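October, notebook p. 192

Bench day in the white room. Started at 9 with the lights all on and the door shut, as the Vulholm job needs a clean surface and no draft.

Wiped the worktop twice with the lint-free cloths, then let it air. The old cleaner leaves a film if you rush it, so I switched to the Zudham bottle. Seems fine so far. Check again before the next batch.

Nesma Ragab came over after lunch to go through the small-parts list with me. We had 259 on paper and the Clandine sheet said the same, so that is settled. She wants the short clips kept apart from the long ones from now on. I put new labels on the drawers. The old ones can go when everyone has seen the change.

Sakamoto order: still waiting. They promised the replacement mats by the end of the month. Until then keep using the gray ones and turn them over when the edge curls.

Tried working from both sides of the bench. It is better for reach, worse for the back. The top is too low to lean over for long. Raising it on blocks would help, but then the stool is wrong. Need to measure the legs before asking for anything.
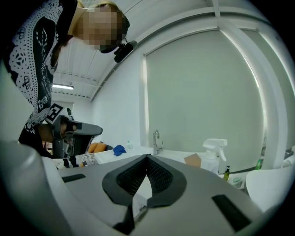

Photo: bench notebook, October

Close work at the bench, with a dark cuff on the sleeve and the wrist bare. Loose cuffs catch on the clips, so push them up or wear something tight.

To do:
Measure bench legs.
Order more cloths, box of 600.
Move the long clips to the bottom drawer.
Ask Nesma for her copy of the Clandine sheet, mine has a coffee ring over the last column.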